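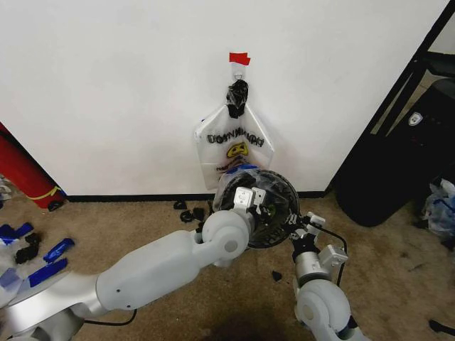
Printmaking at Trudside: an open press and a longer lease

The print workshop at Trudside has confirmed that its etching room will remain open to members for a further term. The room houses 2 presses, the older of which, known as the Madell, was rebuilt in June and is now in daily use.

Access is by annual membership, at present held by 613 people. Members may book either press by the half day and are asked to bring their own paper.
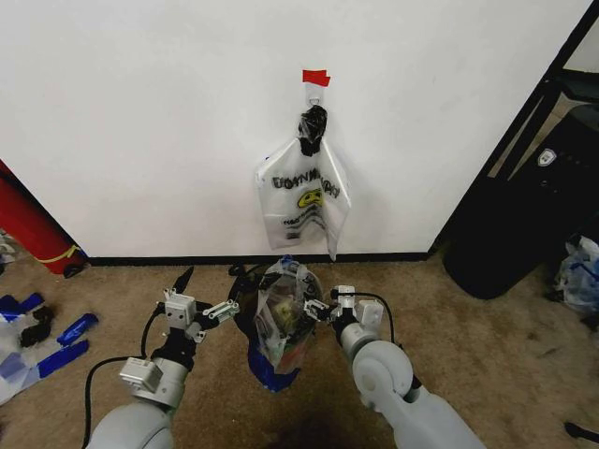 A bag hanging from a wall hook.

The workshop's archive holds 1,444 impressions, of which 129 are aquatints from the Mosoti portfolio. One proof from each edition is retained and may be consulted by appointment.
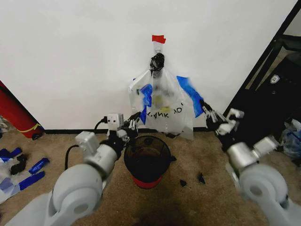 Tatu Mugo remarked that the aquatints should be seen unglazed wherever possible, as the finer tones are lost behind glass, and hoped that the archive would lend them more freely to smaller galleries.

Loans are considered twice a year. Borrowers must provide a secure wall and steady humidity, and must meet the cost of transport. The next selection, drawn from the Aro series of landscapes, will be announced on 1st December. 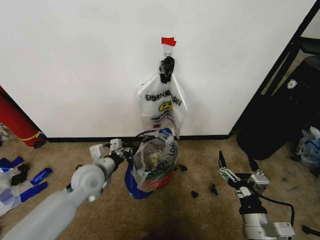 Red tape, hook and bag against a white wall.

Applications for membership should be made in writing to the workshop office.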